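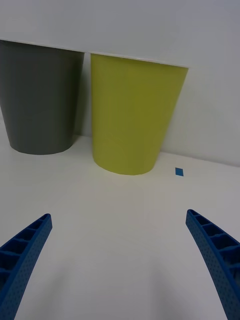 Stollis wrote that a bigger water softener would fix the spots on my glasses, and I'm having trouble believing it. They quoted me for a Kuvance unit and said my hardness was 182 parts per million. The guy tested it at the kitchen sink in under a minute with a paper strip. Is that number even bad? And do softeners stop the spots, or do I just get different spots? The dishwasher is 7 years old and I already clean the filter.
Posted January 21, 2024

skosia
182 is on the hard side, so the strip may be fine, but I wouldn't sign anything on the strength of one strip. Ask your water utility for its report, or mail a sample to a lab that doesn't sell softeners. Then try the cheap stuff first - rinse aid on the highest setting, and open the door when the cycle ends. If a glass clears up after a soak in white vinegar, it's mineral film. If it stays cloudy, the glass is etched and no softener will bring it back. Soft water with too much detergent can make etching worse, which salesmen tend to skip.

kushnir
just get the softener, best thing we ever bought

pasta_drawer
Did you ask what the quote leaves out? Ours didn't include the drain line, and salt runs up to 13 dollars a month. Spots went down a lot, I'll give it that. They didn't go away. I still dry the good glasses with a towel.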